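给CPU和内存条找个正经地方住

五月换季收衣柜,收着收着收到了书桌底下,然后就再也没回到衣柜那边去。大家应该懂这种感觉吧,本来只想找一条薄毯子,结果手伸进桌底摸到一只饼干盒,打开一看,里面是CPU、内存条、两包不知道哪年的硅脂、一把M.2的小螺丝,还有半截扎带。我坐在地上把盒子翻了个底朝天,一翻就翻到吃晚饭。

这种盒子我家不止一只。拆旧机器的时候总觉得“先放着,以后能用”,于是处理器用纸巾一裹,内存条塞进原来装耳机的袋子,主板的说明书压在最底下。等真的要用的那天,比如我妈那台老台式机忽然开机不亮,想找一条能换着试的内存,就得把盒子一只一只倒出来。上一次我找了整整一个晚上,最后在装电池的抽屉里找到的。装电池的抽屉!我到现在也想不起来自己当时是怎么放进去的。

所以这回下了决心,要弄一块板子,每样东西有自己的槽,一眼看过去就知道少了谁。

板子的样子我惦记了很久。去年在Leandro Valdebenito那边蹭工作台,他那块是立着的,灰灰的,处理器嵌一格,内存横着卡一条,上面还有几个方口的小盒子。我当时就站在那里看了好半天,他以为我想借螺丝刀。我说没有没有,我想借你的收纳思路(他大概觉得我有点毛病)。后来我把它的布局凭印象画在一张超市小票背面,又隔了好几个月才真正动手。

我最喜欢的一点是它把“扁的”和“杂的”分开了。CPU和内存都是扁东西,贴着板面放最省地方;杂的小玩意儿就往上面的方盒里去。
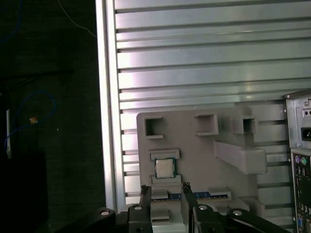
先量尺寸,别急着开工

我第一版就吃了急的亏。随便在网上找了个差不多的尺寸就定了槽宽,做出来以后内存条根本塞不进去,差那么一点点,气得我拿砂纸磨了一个下午,磨得满桌子灰粉,鼻子里也都是。

后来老老实实拿卡尺量。内存条的长度、厚度,带颗粒的地方和不带颗粒的地方厚度又不一样,有的还穿了马甲,马甲又厚出一截。我的做法是按光板的来做,穿马甲的另外找地方。家里穿马甲的就两条,为它们改整块板子划不来。

处理器那一格更要小心。格子太紧,取的时候就得使劲抠,手指容易碰到底下的触点;格子太松呢,板子立起来它会往前栽。我试下来比较舒服的是上下各有一道凸起来的边,上面那道挡一下,下面那道托着,左右留出手指捏的空间。左右一定要留空间!第一版我四面都围死了,放进去的那一刻特别满足,“咔”一下严丝合缝,然后就拿不出来了。最后是把板子翻过来在床垫上拍,拍出来的。请不要学我。

整块板宽246毫米,这个数字没有什么讲究,是我书架那一格的净宽减掉两边的余量得来的。要是你的书架宽一点,完全可以再大方些,多留一格给固态硬盘,我现在就有点后悔没留。

材料和帮手

东西是托Helge Torvik做的。他那边设备齐,人也耐心,我一共改了四稿,他一次都没有叹气(至少没有当着我叹)。颜色本来想要白的,他劝我用浅灰,说白的放半年就显脏,浅灰看着安静,上面搁什么都清楚。这个建议真的很对。蓝色的内存条往浅灰上一放,远远就看得见;处理器那圈绿边也是。要是板子是黑的,我估计又得凑近了眯着眼找。

他还顺手帮我把角倒圆了。我画的图是四个尖角,他说你这样放在书架上,过两天胳膊一蹭就是一道红印子。好吧,做过的人就是不一样。

钱的方面,连料带快递,我给他转了102块,他还嫌多,回寄了我一包小零件盒的盖子,和我家的盒子一个也对不上,不过拿来装回形针挺好用的。

后来我又在Nenisham买了一卷防静电袋,在Brirkico配了几张小号的空白标签。标签这个东西后面再说,我有一肚子话。

拿处理器的时候

处理器是整块板上我最紧张的住户。内存条掉地上,捡起来多半还能用,处理器我是真的不敢赌。家里那颗老Intel跟了我好多年,从租的第一间房用到现在,性能早就排不上号了,可是看着它我就想起那时候夏天机箱侧板一直开着,旁边架一台小风扇对着吹,风扇一关机就花屏。

我自己的规矩是只碰两边。顶盖上碰到倒还好,留个指纹擦掉就是了,底下那一面绝对不碰。捏住左右两侧的边,平平地提出来,看一眼,再平平地放回去。听起来很啰嗦是吧?可是只要养成习惯,也就是一两秒钟的事情。

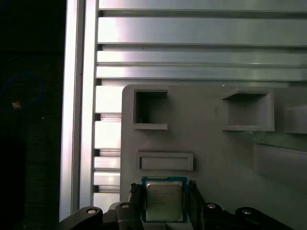

另外就是光线。顶盖上的那几行字非常考验人,金属面一反光,什么型号都看不见,我以前总是举着手机的手电筒直直照过去,越照越看不清。后来发现应该斜着来,灯放在侧面,处理器慢慢转一点角度,到某个位置字会忽然浮出来。浮出来的那一下赶紧记!我现在手边固定放一支铅笔,看到了就抄在标签上,以后就不用再受这个罪了。

还有一种办法是用手机拍下来再放大,适合眼睛容易累的朋友。不过拍也得斜着拍,正对着拍出来就是一大块白。

放回去之前我会把顶盖擦干净。旧硅脂这个东西太讨厌了,干了以后像墙皮,一碰就掉渣,掉到格子的缝里很难清。我用的是Trandura家的清洁棉片,一片擦大面,一片擦边,擦完晾一会儿再放。之前也试过用纸巾,纸毛会粘在上面,反而多一道工。棉签适合对付边角,但是不要蘸太湿,往边上流下去就麻烦了。

擦旧硅脂有一种奇怪的快乐,灰灰的一坨抹掉,底下露出亮亮的金属面,跟刷锅差不多。我那天晚上把能擦的全擦了,擦到棉片用光才停手。

上面那几格怎么分

方格子放什么,我前前后后换了好几次。

最开始的设想很完美:一格放螺丝,一格放跳线帽,一格放硅脂和棉片。用了三天就推翻了。螺丝直接倒在格子里,看着是齐了,要用的时候还是得用手指去扒,而且格子口是朝前的,板子稍微一斜,螺丝就往外滚。我光着脚踩到过一颗,真是谁踩谁知道。

第二次我给螺丝加了小拉链袋,袋子塞进格子里,一种规格一袋。这样就稳多了,袋口朝外,拎着就能抽出来。跳线帽数量少,和螺丝放在同一格也不打架。硅脂的管子太长,怎么塞都露半截,露着露着就被我碰掉了,干脆请出去,和棉片一起住抽屉。

空下来的那一格现在是“待定格”。我觉得每个收纳系统里都应该留一个待定格。比如今天拆下来一个小东西,一时不认识,或者认识但是不知道该归到哪里,就先丢进去,过几天再处理。没有这一格的话,它就会出现在桌面上,然后第二样也出现在桌面上,再然后饼干盒就回来了。

当然待定格也有待定格的问题,就是会满。我给自己定的规矩是最多8件,再多就必须坐下来清一次。到目前为止清过两次,第二次在里面清出来一颗纽扣,是我大衣上的。
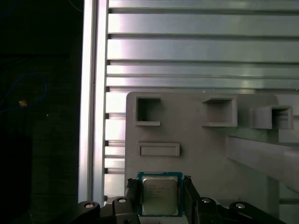

捏着两边的处理器,后面是灰板子和上排的方格

底下那道小唇边要夸一下。这也是Helge加的,格子的下沿稍微往外伸出来一点,东西搁进去会被它挡住,不会顺着就溜出来。我画图的时候根本没想到这个,我满脑子都是“方的,整齐的,好看的”。好看是好看,可是螺丝不管你好不好看。

几格的高低也不必强求一致。我一开始有点强迫症,非要对得整整齐齐,后来看Leandro那边的也是有高有低,取放的时候手反而不容易碰到隔壁。我现在完全接受了,甚至觉得这样比较活泼。

内存条的事

内存条我分成两类,一类是“常客”,一类是“退休”。常客是指会拿出来换着试的,开机不亮的时候救急用,这一类上板子。退休的就是年代太久、家里已经没有机器能插的,每条套一个防静电袋,竖着排在小盒子里,放到书架最上层。

为什么不都扔掉?我先生也问过这个问题。我说万一呢,他说万一什么呢,我答不上来,于是把话题转到晚饭吃什么上面了。

插槽那一条做成横的,比竖着好用。竖着的时候内存条细细一根,我总怕它歪;横着卡进去,一头有个凸块顶住,推到底手上就有感觉,知道到位了。取的时候捏住两头往外带,也不用抠颗粒。我看到很多人习惯捏中间,捏着捏着就按到芯片上去了,虽然多半没事,但能不按还是别按吧。

金手指我会用橡皮擦一擦,就是小学生用的那种白橡皮,轻轻的,朝一个方向擦,擦完把碎屑吹掉。不要对着嘴巴吹!唾沫星子会飞上去。用气吹,或者用干净的软毛刷扫一下。这个土办法救过我妈那台机器,也救过邻居家的,邻居后来送了我一大袋枇杷,是我修电脑以来收过最好的酬劳。

标签!

标签我真的是吃过大亏的人。以前我直接拿油性笔写在防静电袋上,写得龙飞凤舞,过了一年自己都不认识。有一只袋子上写的是“好的?”,带一个问号。到底是好的还是不好的?写的人是我,不知道的人也是我。

现在的标签统一写三行:是什么,从哪里拆下来的,最后一次试的月份。第三行特别有用。“五月试过,能亮”和“没试过”是两个完全不同的东西,救急的时候你只想拿前面那种。

标签不要贴在零件上,贴在格子旁边的板面上。贴零件上撕的时候会留胶,夏天胶还会化,黏黏的沾灰。贴板子上随便换,浅灰底上写铅笔字也清楚。我用的是Brirkico的那种可以重复揭的,揭了好几次边角才开始翘,算是挺耐用了。

顺便做了一张表格,存在电脑里,手机上也能看。一边整理一边录入,录到后来发现连散的螺丝垫片也算上,一共是119件。我盯着这个数字看了一会儿,有点心虚。里面真正会用到的可能连零头都没有……不过表格已经做好了,那就让它们都有名有姓吧。

板子放在哪里

位置也换过。第一处是窗边,早上光线特别好,看型号不费劲,可是太阳直晒了一个星期我就开始担心,塑料晒久了会不会变形,标签也卷边。第二处是厨房旁边的小推车,方便是方便,油烟太重,擦干净的顶盖隔两天又蒙一层。现在是在书架的中间一格,不晒,没有油烟,坐在椅子上一伸手就能够到。

立着放还是平着放,我两种都试过。立着省地方,一眼看全;平着的话东西不会掉,可是会慢慢被别的东西压住。我太了解自己了,平着放的板子,三天以后上面就会出现一本书、一个杯子和一张水费单。所以还是立着。

灯这边我另外添了一盏小夹灯,Mackay的,暖光,能弯来弯去的那种。本来想买白光,觉得看零件应该白光清楚,后来试了一下,白光照在金属顶盖上太扎眼,暖光柔一点,字反而容易看出来。开最亮一档还是会晃,处理器那一格直接亮成一块小镜子,所以我一般只开到中间那档。 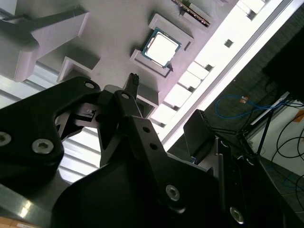

还有灰尘。敞开式的收纳最大的毛病就是落灰,格子角落里特别容易积。我每个月拿软毛刷扫一遍,从上往下扫,上面格子里的先倒出来,扫完再装回去。处理器不用次次取出来,隔一两个月取一回,顺便看看格子底下有没有掉进去什么。上次就掉进去一小粒硅脂渣,硬硬的,把处理器垫得有一点点翘,我还以为是格子变形了,差点又去麻烦Helge。

想彻底防灰的话可以加个透明罩子,我也问过价钱,罩子比板子还贵,而且每次取东西都得先把罩子挪开,以我的懒惰程度,用不了一个礼拜罩子就会靠在墙边自己落灰。算了。

长期不碰的处理器,我个人还是建议装回带盖子的塑料小壳里。板子适合放那些隔三差五要拿出来的。我现在板上常住的就是那颗老Intel,别的都装壳进盒了。有朋友说你这样板子不是大材小用吗,可是我每天路过看它一眼心情就很好,这也算是用途吧!

天气干的时候要注意静电,我冬天穿毛衣,摸一下门把手都能噼啪响。动手之前先摸一下暖气管或者别的接地的金属,毛衣脱掉,换棉的。手腕带我也买过一条,戴了两次就找不到了,后来在装电池的抽屉里。对,又是那个抽屉。

下一版想改的地方

既然写到这里,把想改的也记一下,免得到时候又忘。

内存的槽想要两道,现在只有一道在用,两条轮着试的时候另一条就只能躺桌上。

处理器格子旁边想加一小块平的地方专门贴标签,现在是见缝插针贴的,歪歪扭扭。

固态硬盘的格子,前面说过了,后悔。M.2那种窄条和2.5寸的厚块头要分开做。

右边想伸出一个小钩子,挂镊子和气吹。气吹圆滚滚的,放哪儿都滚。

图我已经在改了,还是画在超市小票背面(新的一张)。等Helge有空我再去烦他,带点枇杷酱过去,邻居那一大袋枇杷我们家到现在还没吃完。

至于衣柜,薄毯子到底还是没找到。要是有谁家也用板子收零件的,留言给我看看你们的格子怎么分,尤其是想知道硅脂那根长管子你们都放在哪里。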